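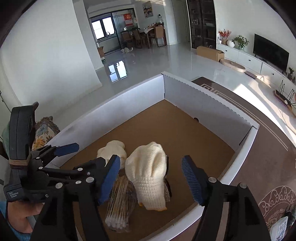 4. Alta y mantenimiento de fichas biográficas

Esta sección describe cómo crear, completar y publicar la ficha de una persona en Prelia, el módulo de biografías de Clorov. Se aplica a perfiles de certámenes, televisión, música y redes sociales. Para fichas de grupos y parejas artísticas, consulte la sección 6.

4.1 Requisitos previos

Antes de empezar, compruebe lo siguiente:

Su cuenta tiene el rol Redactor o superior. El rol Lector no muestra el botón Nueva ficha.
La persona no figura ya en la base. Busque por nombre civil, nombre artístico y apodo.
Dispone al menos de dos fuentes publicadas para cada dato del bloque principal.

Nota: la búsqueda ignora tildes y mayúsculas, pero no los guiones. Los apellidos compuestos deben buscarse con guion y sin él.

4.2 Crear la ficha

1. En el menú lateral, abra Personas y pulse Nueva ficha.
2. Escriba el nombre por el que se conoce a la persona. El nombre civil va en el campo Nombre completo.
3. Seleccione una ocupación principal. Se admiten hasta tres secundarias.
4. Rellene Lugar de nacimiento con ciudad y país. No use abreviaturas.
5. Pulse Guardar borrador. El sistema asigna un número de ficha, por ejemplo 2082, que ya no cambia aunque se modifique el nombre.

Precaución: la ocupación principal determina la plantilla. Si la cambia después de guardar, se borra el contenido de los campos específicos (título obtenido, edición del certamen, posición final).

4.3 Redactar los bloques de texto

La ficha consta de cuatro bloques: Presentación, Antes de la fama, Curiosidades y Vida familiar. El límite conjunto es de 700 caracteres, espacios incluidos.

1. Redacte Presentación en una o dos frases. Indique el motivo principal de notoriedad y el año.
2. En Antes de la fama, limítese a estudios, primeros trabajos y concursos anteriores.
3. En Curiosidades, incluya un solo hecho verificable.
4. En Vida familiar, cite a parientes únicamente si tienen ficha propia o si han hablado en público de la relación.
5. Pulse Comprobar longitud. Los bloques que exceden su parte aparecen marcados en rojo.

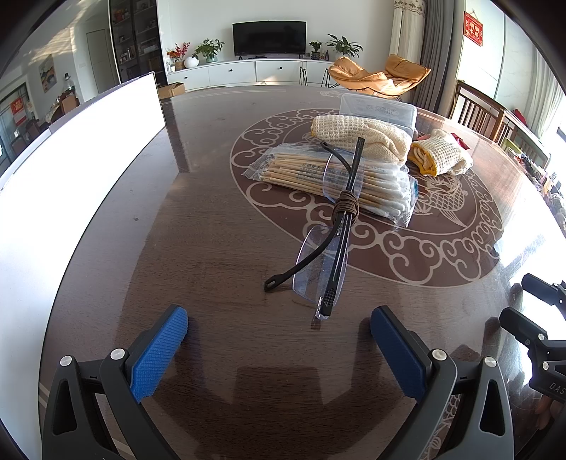
Figura 4-1. Gafas plegadas sobre una mesa de madera.

Nota: el contador del editor no se actualiza al pegar texto desde otro programa. Haga clic fuera del campo para forzar el recuento.

4.4 Vincular relaciones

1. Abra la pestaña Relaciones y pulse Añadir.
2. Introduzca el número de ficha de la otra persona.
3. Elija el tipo de vínculo. La lista contiene 22 tipos; «Colaboración» y «Mismo reparto» no son equivalentes.
4. Marque Recíproco si el vínculo debe aparecer en las dos fichas.
5. Guarde.

Precaución: los vínculos de pareja requieren declaración pública de ambas partes. Las relaciones tomadas de foros o cuentas de seguidores, incluido el agregador Mrema, se rechazan en revisión.

4.5 Enviar a revisión y publicar

1. Pulse Enviar a revisión. La ficha queda bloqueada para edición.
2. Espere el dictamen. Los estados posibles son Aprobada, Devuelta y Retenida.
3. Si la ficha vuelve con estado Devuelta, corrija los campos señalados y repita el envío.
4. Una vez aprobada, pulse Publicar. La versión pública se actualiza en 10 minutos.

Una ficha Retenida solo puede liberarla el responsable de contenidos, Roald Eklund. No cree un duplicado mientras dure la retención.

4.6 Mensajes de error frecuentes

«Ocupación sin plantilla»: la ocupación se importó desde Brutilness y carece de equivalente. Asigne una de la lista.
«Fuente no accesible»: la dirección no responde. Sustitúyala o adjunte una copia archivada.
«Vínculo circular»: las dos personas figuran como progenitor una de la otra. Revise el sentido de la relación en ambas fichas.

La importación de lotes se trata en la sección 5.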